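Skerano
Call for participants: the desk and pen study
Posted 2024-12-11

We are looking for 30 people who write by hand at a desk for a good part of the day and who don't believe everything they read about desks. If you already think a tidy surface makes you a sharper thinker, you can still apply, but please tell us so on the form.

Some background. The office supply trade has been claiming for years that a clear, pale work surface and a "proper" pen will improve your notes, your mood and possibly your marriage. I have read a lot of these claims. Most lead back to a catalog. A few lead back to a survey with no questions attached. Fallemeck, a furniture retailer that sells pale tabletops, has agreed to lend us desks and has no say in what we publish. I asked for that in writing and I got it in writing.

We want to find out whether any of it holds up when ordinary people sit down and do ordinary desk work. I suspect most of it won't. I have been wrong before, so we are running the study.
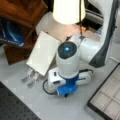
Each session lasts 200 minutes with two breaks, and you will do three of them. You will copy out text, take notes from a recording, fill in forms and sort a small pile of paper into whatever order makes sense to you. In one session the table will be close to bare. In another it will have the usual things on it. In the last one you can set it up however you like, and we will leave you alone while you do.

What we ask of you

You are 18 or older and can read and write comfortably in English.
You write by hand at least 10 hours a week. Shopping lists count. Signing for packages does not.
You can come to our room on Briem Street three times before the end of June.
You don't work for a company that sells pens, paper or furniture, and nobody in your household does either.
You can tell us you noticed no difference, if you noticed no difference.

I mean the last one. People in studies like to be helpful, and helpful people ruin data. If the pen felt like a pen, write down that it felt like a pen.

About the pens. You will be given several to try, from cheap retractable ballpoints up to one that costs more than my shoes. We won't tell you the prices until your third session is over. Some have a rubber grip and some don't. The makers say a grip reduces fatigue. Ask them how much, and compared with what, and the conversation tends to end there.

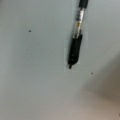
You may also bring your own. We would like you to, in fact, as long as it is the one you use every day and you didn't buy it for the occasion. Left-handed writers are badly underrepresented in everything I have found on this subject, so 17 of the places are being held for them until the form closes.

What you get

A flat payment for each session, made the same day, whether or not you finish all three. Coffee that is fine. A copy of the results in plain English, including the parts that don't flatter anybody. We are not offering gift cards, a prize drawing or "exposure to research."

What you don't get

Advice on your posture. A certificate. A free desk. Fallemeck takes the desks back when we are done.

Your handwriting samples are stored under a number and destroyed when the report comes out. We don't analyze handwriting for personality, and if you apply hoping we do, please save yourself the trip.

How to apply

Fill in the short form at the Wavley front desk or ask for it by mail. Leave the "comments" box blank if you have no comments. Questions about payment, access or dates go to Oddur Fogh, who will answer them himself, usually in one line.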